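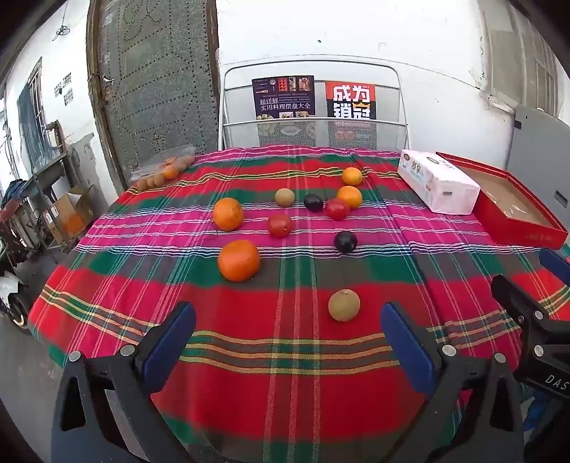
Got in at 4 in the morning and slept until 11. My ears are still ringing a little from the left monitor, which I asked them twice to turn down.

The set went fine. I had the slot before Ezekiel Kowalczyk, so the job was to warm the floor up and leave him somewhere to go. I started slow, mostly older house, and kept the vocals out for the first half hour. By the time I played the Galli edit there were people all the way back to the coat check. Kane Trevaskis told me the room holds 1,000 and that they had let in most of that by midnight. It didn't feel packed from the booth, but the lights were in my eyes.

One bad mix, going into the Ploka record. I had the wrong cue point saved and came in a bar early. I pulled the fader down and waited, then brought it back. Alfie Entwistle was standing next to me and said he didn't hear it. I think he did.

I need to redo all the cue points on the second USB stick. I have been saying this since January.

Ross Kinnear called after lunch about the single. Sendari want it at a shorter length for radio, under three and a half minutes, and they want the vocal in sooner. I don't mind the first part. The second part means cutting the long intro, and I like the long intro - it's the reason I wrote the track. We agreed I would make the short version and keep the full one for the club release. He also wants the name of the track settled before the artwork goes in. Right now the file is still called "bass idea new new."

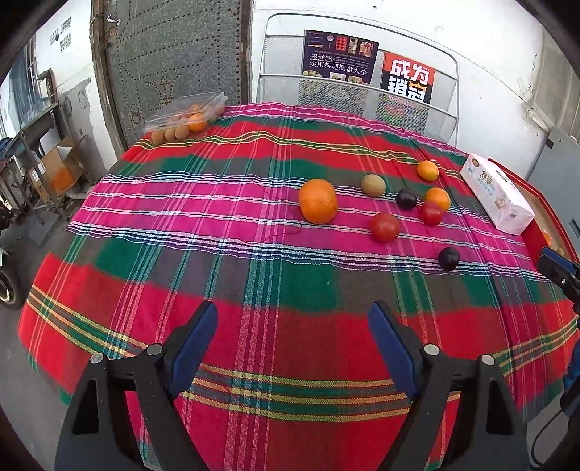

Worked on the edit from three until it got dark. Took out sixteen bars at the front and eight from the break. The break sounds better for it, I have to admit. The kick is too loud against the new bass, so I brought it down and then brought it half the way back up. Stopped when I could no longer tell the difference.

Assunta Amato sent over her vocal takes for the other song, the slow one. Five files. The second is the best, except for the last line, where she runs out of breath. I'll use the last line from the fourth. I wrote back and asked if she could double the chorus an octave down.

Checked the numbers on the mix I put up last month. 3,615 plays, more than the one before it. Most came in the first few days and then it went flat.

Etier have offered a date in the back room, early slot, same fee as last time. I said yes but asked for a proper sound check. Kane says their mixer has a dead channel, so I should bring my own.

Ate late, soup and toast. Laid out the cables for tomorrow and couldn't find the long one. I may have left it in the booth. Texted Alfie to ask.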